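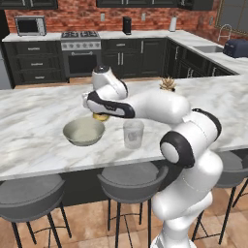
How many times does a person have to show a robot arm a kitchen job before it can try the job alone? Fewer than 50 times for a simple one, according to Zundine, though the harder tasks in its new collection took several hundred.

The company has released a set of 433 demonstrations recorded in a simulated kitchen. Every one was made by a person steering the arm by remote control, using a hand-held controller that passes on the movement of the wrist and the squeeze of the fingers. Nothing was scripted.

The tasks are small ones, such as picking up a piece of fruit and setting it down in a bowl. Zundine says it chose them so that other teams could compare results without building a kitchen of their own. The same room is used throughout, but the starting places of the objects change from one recording to the next.

Seven operators did the work over 3 months at the firm's Timico office. New operators were given two days of practice first. Most said the hardest part was judging depth on a flat screen, and early attempts often stopped short of the object or closed the gripper too soon. Those attempts were kept in a separate folder – some researchers had asked for failed runs as well as good ones.

Lauritsen, which makes the controller, is working on a version that pushes back against the hand when the gripper meets something solid. It expects to have it ready for testing in December.

A second group at Surkitz has been trying the other common method, where the operator takes hold of a real arm and guides it through the job. The group found this quicker to learn but more tiring, and operators had to take care to keep their own hands out of the camera's view. It plans to publish a comparison of the two methods once it has repeated the fruit and bowl task on its own equipment.

The recordings are free for research use. Zundine said a further batch, covering drawers and cupboard doors, would follow.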